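Sixty-Nine Windows and a Bucket

Hanan Rawashdeh has been cleaning windows for 14 years, and she still gets a little excited when the light comes round in the morning and shows her everything she missed the day before. "People think I'm joking," she says, laughing, "but I love a dirty window. You can see right away what you've done. You wash a floor, and somebody walks on it before you've put the mop away. A window stays yours for a week or two!"

We met over coffee at the Gallagher building, where she looks after the glass on all the floors, 69 windows if you include the little one over the back stairs (she does include it, and she was firm about that). I had come with a list of questions and got through maybe half of them, which was entirely my fault, as I kept asking her about my own kitchen windows instead.

She started out in her uncle's shop in Karkow, where the front window faced the bus stop and collected every kind of dust a street can make. "He gave me newspaper and vinegar and told me to come back when I could see the bus driver's face," she remembers. "I rubbed that glass until my arm hurt. I was just moving the dirt from one corner to another. It took me years to understand that the cloth matters more than the arm."

So we talked about cloths, for quite a long time. She owns more than 50 of them and sorts them by color, with pink for glass, blue for frames and sills, and yellow for anything that has been near a kitchen. They get washed on their own, without fabric softener, and she hangs them up to dry over the backs of chairs. "Softener leaves a film," she says. "Then you put the film on the window, and then you call me and say the window is streaky."

Her way of doing a pane is simple enough that I wrote it on the back of an envelope. Dust the frame first. Wipe the glass with a barely damp cloth, top to bottom, and go over it again with a dry one, side to side. If a streak is left, its direction tells you which pass it came from, and you can go back and fix that one alone. I have tried this at home now and I'm pleased to report that it works, although my windows are small and I gave up on the one behind the refrigerator.

Frosted glass is another matter, and here she put down her cup. "Everybody thinks frosted is easy, that it hides things. It hides them until the sun is behind it! Then you see every finger." She crumples the cloth up for those panes instead of folding it flat, and she works in short strokes, keeping close along the bars, where the smudges like to collect. Dark frames she finds harder than white ones, whatever people tell you, and she wipes them last of all with whatever is left of her patience.

Nuno Quintela, who works with her on the lower floors, came by while we were talking and was invited to disagree. He did, happily. Nuno folds his cloth in four for every kind of glass and turns it as he goes, so that he has a clean side each time. "She bunches it up like she's angry at it," he told me. Hanan said that she was, a little, and that her panes were clearer than his, and he went off shaking his head with the bucket.

I asked if she ever gets tired of it. She thought about that for some time, looking over at the glass. "The high ones, yes, when my shoulder is bad," she said. "But then I get up to the top corner, and I do that bit, and I come down and look at it, and I want to do the next one."
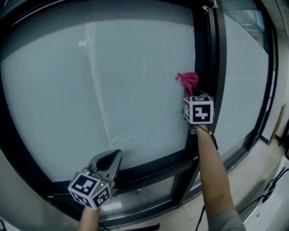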